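Onddale Packing Annex
Monthly Building Safety Walk: Checklist and Comments
Date of walk: October 8, 2020
Areas covered: loading dock, main floor, bench area, break room, office, outside lot

Marks used: OK, Needs work, N/A. Comments are required for anything marked Needs work and optional for the rest.

1. Exits and walkways

1.1 Exit doors open fully from inside without a key: OK
1.2 Exit signs lit: Needs work
Comment: Sign over the north door is dim on the left half. Replacement lamp is on order from Kukon. Leave the old one in until it arrives.
1.3 Walkways at least 30 inches clear: OK
Comment: The pallet jack was parked across the yellow line by the dock when we started. Moved it. Parking spot is the marked square next to the strapping station.
1.4 Stair treads and handrail (office stairs): Needs work
Comment: Handrail bracket at the top is loose again. It was tightened last month with the same screws. Use longer screws or move the bracket to the stud.

2. Fire equipment

2.1 Extinguishers mounted, tagged and in the green: OK
Comment: Unit 568 by the break room is due for its yearly service before the end of the month. Fairweather has it on their list.
2.2 Extinguishers not blocked: Needs work
Comment: Flattened cartons stacked in front of the dock extinguisher. Cleared during the walk. This was also written up on the last checklist. Shift leads please remind both shifts.
2.3 Pull stations visible: OK
2.4 Sprinkler heads have 18 inches of clearance: OK
2.5 Oily rags in the lidded can: OK

3. Electrical

3.1 Panel doors closed and clear: OK
3.2 Breakers labeled: Needs work
Comment: Panel B, 2 breakers still say "spare" but one of them feeds the dock heater. Label it before the heater goes on for the season.
3.3 Extension cords not used as permanent wiring: Needs work
Comment: Break room coffee maker is on an orange cord run behind the refrigerator. An outlet has been quoted. Until then the coffee maker goes on the counter by the sink, on the GFCI outlet.
3.4 Cords and plugs undamaged: OK

4. Benches and bins

4.1 Bench tops free of splinters and raised edges: OK
4.2 Metal bins checked for sharp rims and bent corners: OK
Comment: Run a gloved hand along the rim, then look at the corners. Any bin with a burr gets a red tag and goes to the repair shelf. Do not file it at the bench.
4.3 Bins set back from the bench edge: OK

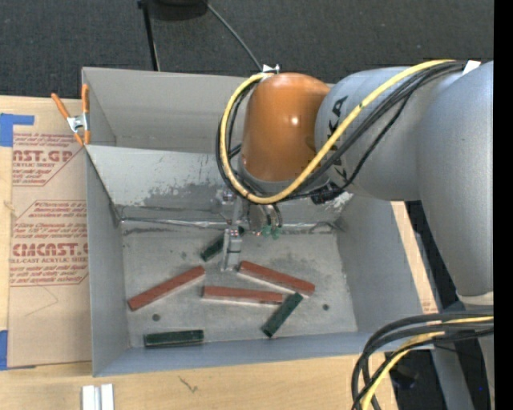 Item 4.2. Gray sheet-metal bin on bench top.

4.4 Box cutters stored closed: OK
Comment: Holder at the tape station is full. Extra cutters were in the pencil cup, blades in. A second holder would help.
4.5 Bench stools stable: Needs work
Comment: One stool has lost a rubber foot and rocks. Taken out of use and put by the office door.

5. Racking and storage

5.1 Load signs posted: OK
Comment: Sign on the Kastden rack reads 1,852 pounds per level. The old paper sign with a different number was still taped to the end frame. Removed it.
5.2 Uprights free of dents: OK
5.3 Heavy items on lower levels: OK
5.4 Pallets in good condition: Needs work
Comment: Several with split boards in the return stack. Pull them before the next pickup.

6. First aid and eyewash

6.1 First aid cabinet stocked: Needs work
Comment: Low on medium bandages and out of burn gel. Added to the supply order.
6.2 Eyewash station flushed this week: OK
Comment: Tag was initialed. Water ran clear after a few seconds. The dust caps are stiff but come off when the handle is pushed.
6.3 Emergency numbers posted: OK

7. Outside lot

7.1 Lot lights working: OK
7.2 Walking surface: Needs work
Comment: Pothole by the dumpster gate has grown. Cone is in place. Ask for a cold patch before the first freeze.
7.3 Salt and shovels on hand: Needs work
Comment: Two shovels, no salt. Order in October.

Follow-up
Repeat items from the last walk are 1.4 and 2.2. These go to the top of the work list. All other Needs work items are due by the next monthly walk. Write the date fixed next to the item number on the posted copy and initial it.

Posted copy is on the board outside the break room.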